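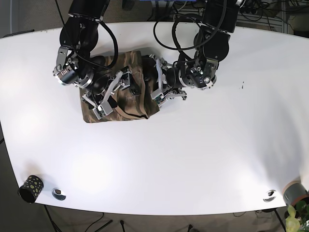
3.2 Collection of demonstrations

Examples were gathered at the Boström site between January and the close of the study, using a two-armed station and a single white table. Each operator worked through a fixed list of cloth items, and the order of the list was changed at the start of every session. An example was kept only if the operator marked it as complete and a second reader agreed. Of the 1,118 examples recorded, 87 were set aside at this stage - most of them for gaps in the joint readings. 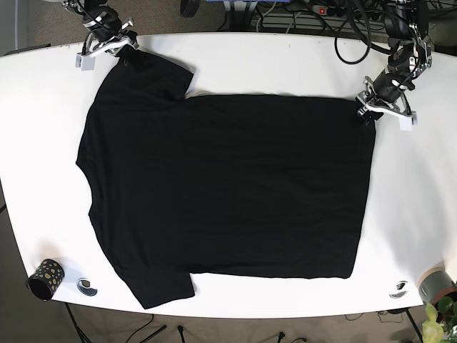 Garments were treated as a separate group from bags and other small goods, as they call for wider arm movements and a longer time limit. Operators were asked to take hold of a garment by its outer parts where possible, and to release and try again after a poor grip. These second attempts were left in the data. Figure 4 gives the spread of example lengths for both groups.

Labels were checked by Gianni Barbieri using the Pliltness tool. A further 44 examples were relabelled, and the final set was divided by operator, with 20 per cent held back for testing.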